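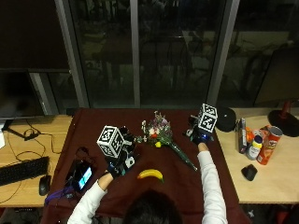
## Ellar hand capture kit, for two hands

The Ellar kit records how a person uses both hands during ordinary work on a table. It is made for teams who teach two-armed robots from human demonstration and who do not want to put a robot in the room for each recording. The operator wears the kit, sits down at the table and does the task with his or her own fingers. Later the recording is converted to the arm and gripper you have at your own site.

Brirncombe sells the kit complete, or in separate parts for customers who already own the cameras.

### How it is worn

Each hand has a dark glove with the sensor parts fixed on it, and one large white cube with black square patterns. The cubes are what the fixed camera follows. From the patterns, the software calculates where the hand is and how it is turned. Because the patterns are on several faces, the wrist may rotate quite far before the tracking is lost.

The border around each pattern is wide on purpose. Please do not write on it, and do not put inventory stickers there. We had one customer who did this, and half of the session could not be used.

The glove is worn below the cuff. Long sleeves are no problem if they are not loose enough to fall over the cube. White or light sleeves are also accepted by the software, but on a white table they can confuse the border detection. We recommend a dark and matte table cover. Maroon, dark green and black were all tested with good result.

### What you can record with it

The kit is strongest with objects that a simple gripper handles badly:

- soft or delicate things, like a wrapped bouquet, where the blooms must not be pressed
- curved fruit, for example a banana
- folded textile and paper bags
- tasks where one hand holds and the other one works

For very small parts, such as screws and watch pieces, the glove is too thick at the fingertip. For this work please look at the Edier fingertip set, which is sold on its own page.

### In the box

- left and right glove, in the size you order
- left and right sensor unit, already mounted
- two marker cubes
- one fixed camera with table clamp
- cable set and power supply
- calibration card
- a license for Endale, our recording software

The table cover is not included. The computer is also not included, any desktop machine from recent years with a free USB port will do it.

### Technical data

| Item | Value |
|---|---|
| Sampling of finger sensors | 90 per second |
| Working time before a rest is advised | 80 minutes |
| Glove sizes | 6 |
| Storage needed for one working day | 400 GB |
| Connection | by cable |

The storage value is for uncompressed video. With compression it becomes much smaller, but the compressed files cannot be calibrated again afterwards, so please decide this before you begin a long project.

### Setting up a place

One table in the middle and a desk on each side is the arrangement we like the most. The operator has the center table free for the task, and the keyboard and monitors stay outside of the reach of the cubes. Place the camera so that it looks down on the table and sees both cubes during the full movement. If you have large windows behind the table, look at the live picture in the morning and again in the afternoon, as direct sun on a cube makes the white parts too bright.

1. Cover the table and pull the cloth until no deep fold is left in the work area. Soft creases do not matter.
2. Clamp the camera and connect it.
3. Put on the left glove first, then the right one.
4. Open Endale and lay the calibration card flat on the cloth.
5. Hold both hands still over the card until the program accepts them.
6. Take away the card and place the objects for the task.

If the camera is moved after step 5, also only a little, the calibration has to be done again.

### Known limits

When one hand goes completely under the other, the lower cube is hidden and its position is estimated from the motion sensor. Short moments are fine. If it stays hidden longer, Endale marks this part of the recording in orange and you should check it by eye.

Plastic film and shiny wrapping may give false reflections in the video. They do not disturb the finger data.

The gloves can be washed by hand after the sensor units are removed. Do not put them in the dryer. The cubes are cleaned with a slightly damp cloth and without alcohol, which makes the black print gray after some time.

### Ordering and delivery

The kit is built to order. Please tell us the glove size for both hands, measured around the palm without the thumb, and whether your operators will share one kit. For shared use we recommend a second pair of inner gloves.

Orders that come in before the end of October are delivered in December. Replacement cubes and inner gloves are kept in stock and leave our workshop earlier. Cubes are sold as single pieces, and a new cube must be registered in Endale with the number printed on its packing before the first recording.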